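Progress report no. 2 to the Modon Fund for Work and Skills
Project: Terkine, automation of the packing room at Jadeo
Period covered: August to the date of this report
Date: 25 Jan 2024
Prepared by: Ha-neul Yeon, project coordinator

1. Where the project stands

In the first report I wrote that we had chosen the packing of small household goods as the first work to automate. This choice has not changed. The people who do this work today are the same people who teach it to the system, and the fund asked us to report mainly on them. I have therefore kept the technical part short.

The agreed target for the whole project is 1,000 accepted demonstrations. At the close of this period we have 782. Another 298 were recorded but rejected at review, most often because the markers were lost from view for too long or because the person stopped halfway to correct the item. The reviewers now send the reason for each rejection back to the person who made the recording. Before, they sent only a number, and the staff told us, with good reason, that they could not learn from a number.

2. The work itself

A demonstration is made with two hand-held grippers, one in each hand. The task which has taken most of our time is the tissue and the box. It looks easy and it is not. A tissue does not keep its shape, and each person has a different habit for holding it. We decided to keep the different habits and not to train everybody to one style.

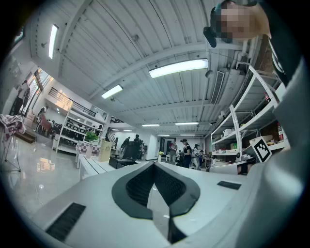
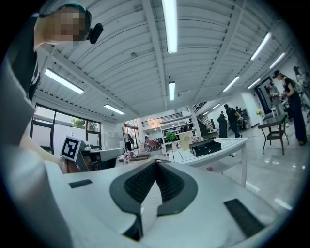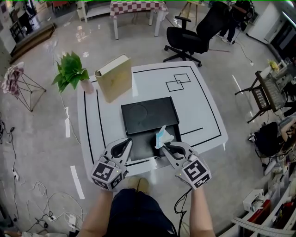
Terkine demonstration work at Jadeo.

Black tape on the table top was introduced after the first weeks, when we saw that two people could understand "put the box in the middle" in two ways. It was proposed by the staff and it cost us almost nothing. I mention it also because it was the first change in the method which did not come from the engineers.

3. What has changed for the staff

The length of one recording turn is now 30 minutes, followed by other duties. At the beginning we had turns of double this length. Several persons reported tired wrists, and the rejected recordings were more frequent in the second half of the turn. Since the change we have had fewer complaints of this kind, but they have not stopped. The weight of the gripper is still a difficulty for those with smaller hands, and we have asked Son, our supplier, for a lighter handle. They have answered that it is possible but they have not given a delivery date.

Recording is paid at the packing rate plus a supplement. The supplement was agreed for the period of the project only. Staff have asked what happens to it afterwards, and I must say clearly that I had no answer to give them. Management will discuss it before the next report.

The question of jobs was raised at both staff meetings. The written promise that no packing post will be closed during the project is still in force. For the time after it, management speaks of new posts for checking and for correcting the machine when it fails. Until now these posts exist only in a draft. My own opinion is that the staff would believe more in them if the draft were shown, even unfinished.

One effect we did not expect is that the experienced packers have begun to write down how they work. There is now a notebook with advice for thin, soft and slippery items, and new employees use it also for ordinary packing.

4. Difficulties

Cables on the floor remain a point in our safety list. We have ordered covers and they will be fixed before the next recording period.

Review is slower than recording. With two reviewers we had a delay of several weeks in the autumn. A third person has been trained from the packing team, and the delay is now small.

5. Next period

We will finish the remaining demonstrations and begin the first trials with the robot arm on the box task. We ask the fund to allow the unspent travel money to be moved to reviewer hours. The budget table is sent separately.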